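Skip to entries | Notebook index | Stores | Sign in

CAKTHORPE WORKSHOP NOTEBOOK
Entry for 2nd May. Written by T. Gronow. Copy to R. Edwards.

Subject: desktop tower, processor socket work, Onley batch

The tower was taken from the Onley shelf and its side panel removed. It belongs to the group set aside in February for socket inspection. The service sheet was blank apart from the shelf number, and the entries below should be copied to it.

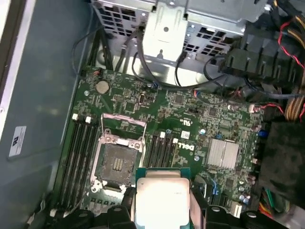

The order of work follows the Rosser sheet, with one change agreed with Mr. Edwards. Memory is to stay out until the processor has been seated and the lever closed. The sheet permits modules to be fitted first, but they crowd the hands on both sides of the socket. On this Dell board there is a bank of four slots to either side, and with all of them empty the retention frame can be raised fully toward the top of the board. The coin cell is above and to the left of the socket. Its voltage has not been recorded and should be taken before the board is next powered.

Processors are to be held by their edges at all times. The contact field must not be wiped. If debris is found, use the hand blower and inspect again under the lamp. 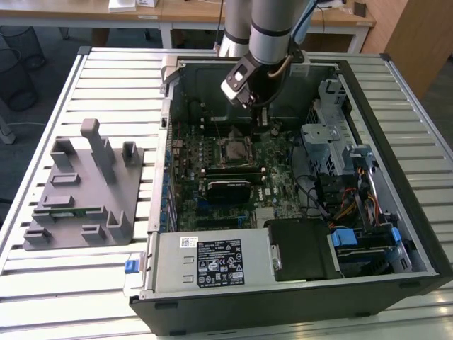

Fig. 2. Tower on its side on the slatted platform, side panel removed.

Small screws can pass into the grooves between the slats. Fasteners are therefore to go directly into the Tultedard tray, which has been labeled by case position. Two trays are now kept at the bench.

Mr. Edwards asked whether the memory test should be extended from 30 minutes to 60. I have no objection for this batch,

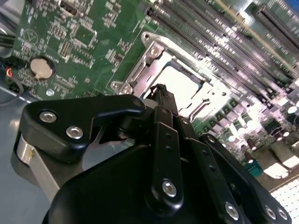 provided that the longer run is entered on the service sheet and the same period is used for every tower in the group. Mixed test times made the February results difficult to compare.

Outstanding: coin cell voltage; thermal compound (the present tube is nearly finished); confirmation of the Rosser sheet revision. R.E. to reply on the last item.

2 comments | 0 shares

Cakthorpe Workshop | Contact the notebook editor | Back to top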